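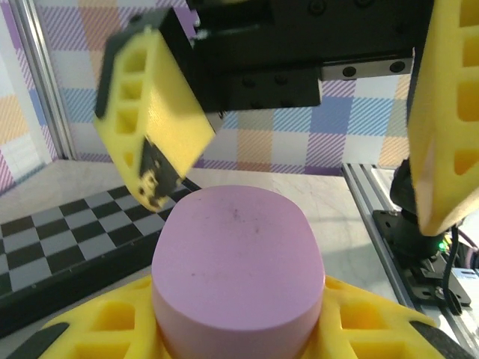
What do you do with a puck, foam or maybe rubber, that's gone grubby on top?

Warm water, one drop of dish soap, a soft cloth. Then leave it alone overnight.

That's the short version. The long one came out of a March weekend at Trivley, where the games room goes through 54 checkerboards a year and the pieces take teh worst of it. Fingerprints, coffee, pencil. Pale colors show everything - pink most of all.

Rubber is easier. Wipe, dry, back in the box. Foam soaks things up, so go light. No bleach. No scrubbing pad either, it takes the finish right off.

Boards next. Kedine sells a roll-up mat for $35 and it wipes down fine, but the dark squares hold dust along the edge strip. An old toothbrush gets in there. Takes 2 minutes, maybe less if your not fussy.

Store pieces upright, never under the board. Dents stay.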